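Projects > Plimberg > Bedding and Soft Furnishings > README

Overview Contents Folder layout Notes Changes Contact

Sep 25, 2024, by the Plimberg bedding team

# Plimberg Bedding

Welcome, and thank you for taking an interest in what is, when all is said and done, a very large pile of pictures of bedclothes. We are fond of it, and we hope you'll find something useful in it, whether you have come for the colours, the creases or the simple business of how a bed looks when it is halfway to being made.

Plimberg Bedding is the soft furnishings part of the wider Plimberg collection of household pictures. It holds 1,812 pictures of sheets, covers, blankets and other bed linen, on beds and off them. Of these, 1,087 have been sorted and given a short written note. The rest are perfectly good to look at but are still waiting their turn, and we work through them as time allows (bedding is slow going, as anyone who has folded a fitted sheet will know!).

## What is in it

We began in March with plain covers, thinking they would be the easy ones. They were quite the opposite to write notes for, as a smooth stretch of one colour gives you very little to hang a word on. The patchy, striped and panelled covers came next and have been a joy by comparison, because you can say "the blue part" or "the pink part" and everybody knows where you mean.

There are 44 sets in all, and a set is simply the pictures taken in one place on one occasion. The two that follow come from the same set. 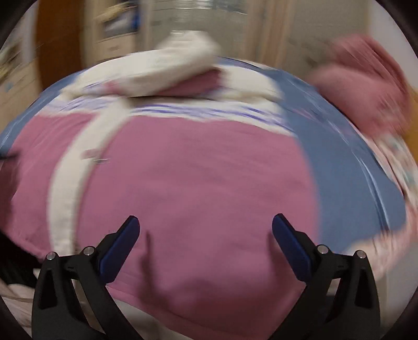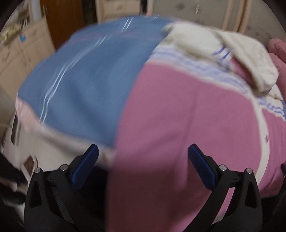
*Pink cloth in both; the second also has a wide blue panel and a bunched cream-white piece towards the top.*

## How the notes are written

Each note is a line or two in everyday words. We put the main colour first, then any other colours, then the state of the cloth. For the state we try to keep to "smooth", "creased", "bunched" or "folded", and where a piece is a bit of everything we go by the largest area. A note says "bedding" unless the writer could tell a sheet from a cover, and we would much sooner have a vague note than a wrong one.

Shades of pink caused more discussion than anything else in the project. In the end we agreed to let "pink" cover the lot, with "mauve" or "maroon" added where it helps. Shadow changes a colour a good deal, so please don't use the notes to match fabrics.

Blurred pictures have been kept. A stripe may come out as a wavering streak, and a pattern may be little more than a haze of colour, and the note will say "blurred" when that is so.

## Folder layout

- bistar/ : plain covers and sheets
- paredes/ : panelled, striped and patterned bedding
- gonine/ : 200 pictures kept aside for checking, please leave these out of any sorting of your own
- notes.txt : one line for each sorted picture

The folder names are only names and tell you nothing about who made the bedding.

## Known gaps

Pillows are thin on the ground, and there is hardly any winter bedding. A few notes still say "duvet" where "bedding" would be safer. If you come across one, do let us know which line it is on and we will put it right in the next tidy-up.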